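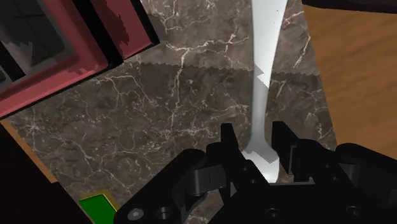 Regional libraries and the cost of staying open

The public library at Renthorpe opens at ten in the morning and closes at five, except in May, when the hours are extended to accommodate senior secondary students preparing for examinations. It serves a district of 3,000 residents spread across farming country and two former rail towns. Its collection is modest, its car park is unsealed, and its programme of evening talks has run without interruption for 13 years.

Like most libraries of its size, Renthorpe is funded through a combination of council rates and a recurrent state grant. The grant is calculated per head of population, a formula that has long favoured centres where growth is steady. In districts where the population is static or ageing, the real value of the contribution declines each year, while the price of electricity, insurance and periodicals does not.

Neighbouring Nerham responded to the same pressure by sharing its catalogue and courier service with Waltine. Under the arrangement, a borrower in either town may request an item from the other's shelves and collect it within the week. The two councils retain separate buildings and separate staff, and each continues to set its own opening hours. Loans of large-print fiction and local history have risen under the scheme. Loans of DVDs have fallen, as they have elsewhere.

The agreement has required compromise. Nerham's borrowers were accustomed to a four-week loan period and now have three. Waltine gave up its long-standing reservation fee, a small but dependable source of revenue. Differences in the way the two libraries catalogued pamphlets, maps and parish records took the better part of a winter to resolve, and a portion of the Waltine map drawers is still to be entered.

Councils considering a similar course should examine the courier contract closely. Distances between rural branches are considerable, and a service organised for 52 weeks of the year will carry few items over the summer holidays. Nerham and Waltine now suspend deliveries for the first fortnight in January.

Renthorpe's council has deferred its own decision until the next budget. A summary of submissions received by 2 December 2023 is held at the front desk, where it may be read during opening hours.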